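The Old Tower Under the Desk Has Plenty Left to Give
I set out to clean one dusty office computer and lost a whole weekend to it

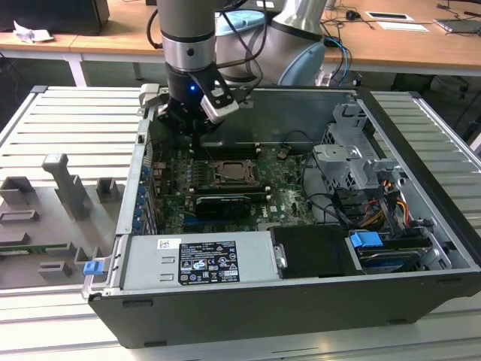
Is it worth opening up an old desktop computer if you've never done it before?

It's worth it for almost anyone with a free afternoon and a screwdriver. A big tower is the friendliest computer there is to learn on, because the parts are large, they come apart in an obvious order, and a secondhand machine costs so little that your hands stop shaking after the first ten minutes.

I came to all this sideways. I wanted a bookshelf. The Skullberg resale store had a nice one in the window in April, and by the time I'd talked myself into it the thing was sold, so I wandered to the back where they keep the electronics (a mistake, my wallet will tell you) and there was a row of black office towers with handwritten price tags. I bought two. I still don't have a bookshelf.

My plan was to make one good computer out of the pair and use it for photos, bills and the recipe folder I've been carrying from laptop to laptop. If you've only ever owned laptops, the first surprise is how much room there is. My last laptop had everything glued, taped or folded over everything else. A full-size tower, laid on its side with the panel off, is practically a studio apartment. You can get your whole hand in there!

I do mine on the dining table, on an old bath towel folded in half. The towel keeps the case from scratching the wood and stops dropped screws from rolling off to wherever dropped screws go. Before any of that, the machine gets shut down properly, the cord comes out of the back, and I hold the power button in for a slow count of 5. Then I touch bare metal on the case. I do that last bit constantly, like somebody patting their pocket for keys.

Reading the colors

The thing that won me over to office machines, as opposed to the glowing kind with windows in the side, is that some of them practically label themselves. Blue plastic is the one I've learned to love. On plenty of these business towers the blue bits are the ones meant for your fingers: the latches that hold the expansion cards at the back, the handle on the hard drive, a release tab down by the power supply. Squeeze, slide or lift, and something comes loose without a tool. I spent a happy quarter of an hour just clicking latches open and shut. It's a very satisfying click.

Check the manual for your own model before you trust a color, though. My second tower had a latch that looked exactly like a release and was holding on to something I had no business moving. The manufacturer's service guide is usually online as a free download, and it's much better written than you'd expect. Mine had drawings with big arrows. I respond well to big arrows.

Dust first, upgrades later

Everybody wants to skip to the new parts. I did too, and then I got a look at the fan in the first tower, which had grown a coat.

I took the whole case out on the back steps and worked from the top down with short puffs of canned air, keeping the can upright. If you tip it, you can get a blast of cold liquid on the board, and I speak from experience there. Hold the fan blades still with a finger while you do it. They'll spin like crazy otherwise, and that's hard on the bearings. For the corners I use a soft paintbrush, the cheap Pristby one that was sold to me for watercolors and has never once touched paint. I don't use the vacuum cleaner inside the case at all. The nozzle builds up static and it's far too good at swallowing small screws.

The power supply I leave shut. I'll blow air through the vent and that's where I stop. It can hold a charge after it's unplugged, and there's nothing in there that a hobbyist at a dining table needs to see.

It took me 15 puffs to get daylight through the heatsink. I know because I was counting out loud, and a neighbor asked over the fence if everything was all right.

The two upgrades that matter

If you do only one thing to an old desktop, swap the spinning hard drive for a solid-state drive. I'd read this a hundred times and assumed people were exaggerating. They weren't! My tower used to give me time to put the kettle on, find a mug and come back before it was ready. Now I barely get to the cupboard.

The swap itself was almost a letdown. You unplug the data cable and the power cable, pull the old drive out by its handle, and put the new one where it was. The new drives are smaller, so you'll probably want an adapter bracket, and that's the bit I forgot to order. For two days mine sat in the case on a strip of hook-and-loop tape, perfectly content. Copy your files off before you start. Then copy them again somewhere else, in case you're the sort of person who labels two drives with the same sticky note — I am, apparently.

Memory is the second upgrade, and it's where having a spare tower paid off. I checked the specs for both machines, saw that they took the same type, and moved the sticks from one to the other. Memory only goes in one way around. There's a notch along the bottom edge that lines up with a ridge in the slot, and if it won't seat, turn it before you lean on it. Once it's lined up you do have to push harder than feels polite. The clips snap over at the ends and you get to breathe again.

I pushed mine in halfway the first time. The computer beeped at me in a scolding pattern and showed nothing on the screen, and I was sure I'd killed it. I sat on the kitchen floor for a while. Then I went back, pressed until both ends clicked, and up it came as if we'd never argued.

Where I keep the little things

Screws are the part that can really sour an afternoon. They look the same until you've put a long one where a short one belongs. I use a muffin tin. Each cup gets a scrap of paper saying where the screws came from, and the tin sits at the far end of the table, away from my elbow. The cables I tie back with the twisties from bread bags, very loosely, and I take phone pictures before I unplug anything. Lots of pictures, from several angles, with the light on. My first set was so dim and blurry it could have been a cave.

For storage I gave in and bought a real box, an Ionescu parts case with little lift-out trays. It cost more than one of the towers. I regret nothing. The spare cables live in the bottom, the screws are in the trays, and the lid shuts with a thunk that makes me feel like a person with a profession.

The finished machine lives on the bottom shelf of a Brusberg cart next to the desk, up off the carpet. Carpet is terrible for towers. They sit down there sucking up lint and dog hair all day, and I have the dog to prove it. I left a hand's width behind it for the air to get out, and I ran a strip of masking tape along the shelf so I'd remember not to shove it back against the wall.

What happened to the other one

The donor tower went to electronics recycling, minus the drive and a handful of screws. If you're passing along a machine with a drive still in it, wipe the drive properly first. Dragging your files to the trash doesn't count. I kept both old drives in a drawer until I'd had a chance to erase them, and one of them turned out to be making a noise like a coffee grinder, so I was glad I'd copied everything off when I did.

Am I faster at any of this now? A bit. I can get a side panel off and the drive out before my coffee cools, and I've stopped holding my breath when I press the power button. My sister-in-law has already asked whether I'd take a look at the tower in her spare room, which hasn't been opened since she bought it. I said sure, and told her to put a towel on the table.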